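Courses > Robot Learning Lab > Unit 4 > Gathering Demonstrations by Hand

Last updated: Sunday, September 26, 2021

Unit 4 notes: Gathering demonstrations by hand
Anneliese Lammers, with lab notes by Elikem Kwofie

Last unit we trained on demonstrations somebody else had collected, and most of you found out how much you could learn about a person just by watching them pick things up 70 times. Now it's your turn! This is my favorite part of the course, and I hope you'll see why by the end of your first session.

The idea is simple. You hold a pair of grippers, one in each hand, and do ordinary tasks with them. The policy later learns to map what the cameras saw to what the grippers did. No robot arm has to be in the room while you collect, so you can work at a kitchen counter, a workbench or a messy desk, and the variety you get that way is wonderful.

One run through a task, start to finish, is an episode. A set of episodes with the same task and the same room is a batch. For this unit each pair collects 30 episodes per batch and hands in 5 batches. Please don't do all of them at the same desk.

Where the position comes from

The square black-and-white markers on the grippers are there so that software can work out where each gripper is and how it is turned. A marker gives you a full pose from a single view if its corners are sharp and its size is known. Two things ruin it: motion blur, and your own sleeve. Push your sleeves up before you start, and move a little slower than feels natural. (Elikem's rule of thumb is to move as if you were carrying soup.)
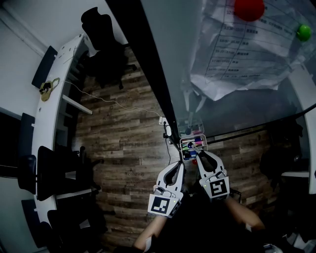 Fig. 4.1. Desk task, both grippers in view, the right one at the pen tray.

Look at how much there is besides the pens: a crumpled timetable, a red ball and a green ball, cables, a row of chairs. Leave things like these where they are. A policy that has only ever seen a bare table tends to fall apart on the first real one, and clutter that changes from batch to batch is some of the cheapest robustness you can buy. Clear plastic is worth a special mention - its edges are faint and it picks up reflections, so a clear tray makes a great test of whether your policy has learned where the container is or is just going by the colors of the pens.

Before you record

- Set a start pose and return to it every time. Both grippers open, both markers visible.
- Say the task out loud in one sentence. If you and your partner say different sentences, stop and agree.
- Do one dry run.
- Check that cables are clear of your feet.

Keep the fumbles

If you miss a grasp, recover and carry on. Last June we trained two policies on the Fuvutia set, one with the 296 clean episodes and one with recoveries mixed in, and the second was so much more fun to watch. It would miss, back off and try again! Do throw out an episode if you dropped a gripper or a marker was hidden for most of the run, and write down the episode number and the reason in the batch log.

Handing in

Upload each batch to the Sarantis folder with its log. Name the room, the task and who held the grippers. Swap roles with your partner between batches - two people reach for the same pen in surprisingly different ways, and we'll plot that together in Unit 5.

Questions about calibration go to Elikem, everything else to Anneliese.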